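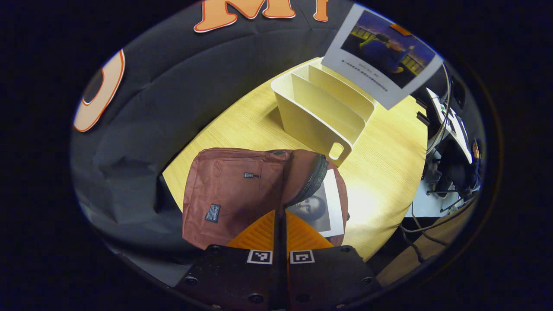 Chapter 3
Permits, Tags and the Paper Trail

What you need before you start: chapter 2, the part on range maps. A pencil. The Clokley key if your school has it.

Wild animals and plants cross borders every day. Alive, dried, carved, sewn into things. Most of it legal. Some of it not, and the papers are where the two get sorted out. This chapter is about the papers.

Start with the tortoise case. A dealer in Ullenside wants to sell captive-bred tortoises to a shop in another country. Somebody has to say the parents were held legally. Somebody else has to say the sale won't hurt the wild population. Two separate questions, two separate offices in most countries – students mix these up on every test, so learn it now.

Then the tags. A tag ties one animal, or one skin, to one line on a permit. Lose the tag and the permit is just paper. Marek Murín kept records on 751 reptile skins passing through the port at Grulberg, and 18 of them had tags that matched no permit at all. Not all smuggling. Some were typing errors, a 7 read as a 1, that kind of thing. Section 3.2 goes through his tables.
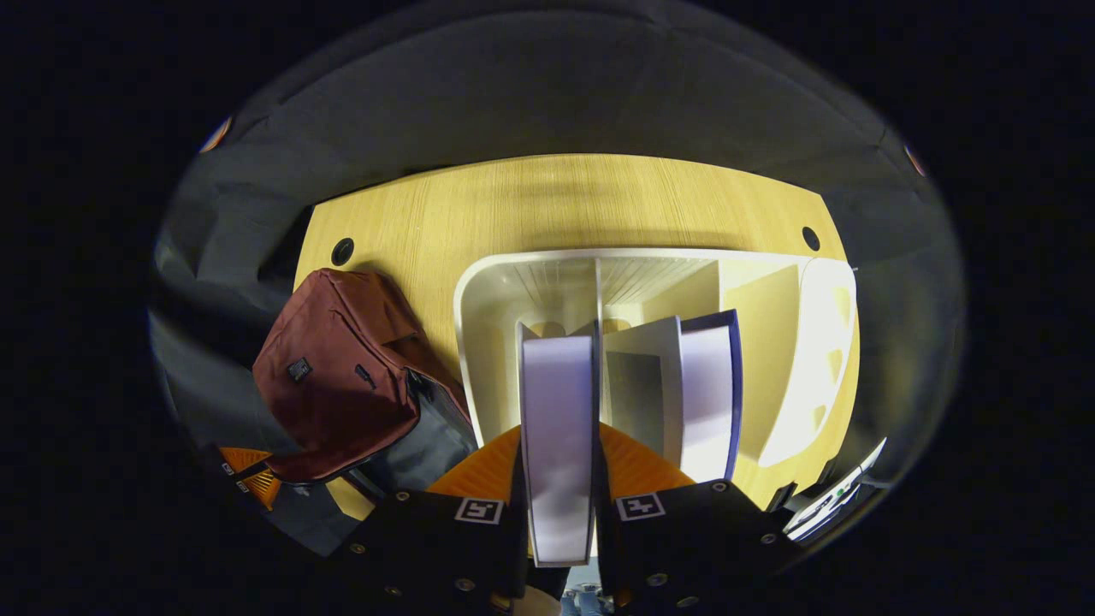 Fig. 3.1 Light wooden desk, seen from above.

Plants are harder. An orchid with no flower looks like a lot of other orchids, and a shipment may hold up to 700 of them, bare root, wrapped in damp moss. Inspectors work from the roots and leaves, and from the nursery's own lists. Phong Vi's method for leaf samples is in section 3.4. Skip the statistics on a first reading if your short on time.

Words to know by the end: permit, range state, captive-bred, specimen, quota, re-export. That last one matters more than it looks. Goods that come in and go out again need there own paper, and the country of origin has to stay on it.

Before section 3.1, do this. Take the Kratochvíl permit form from the back of the book and fill it in for one dried seahorse. Leave blank what you can't answer. Keep the sheet – you will correct it in September, when the class gets to chapter 5.

3.1 Who signs what

Every permit has an issuing office, and the name of that office goes in the top right box.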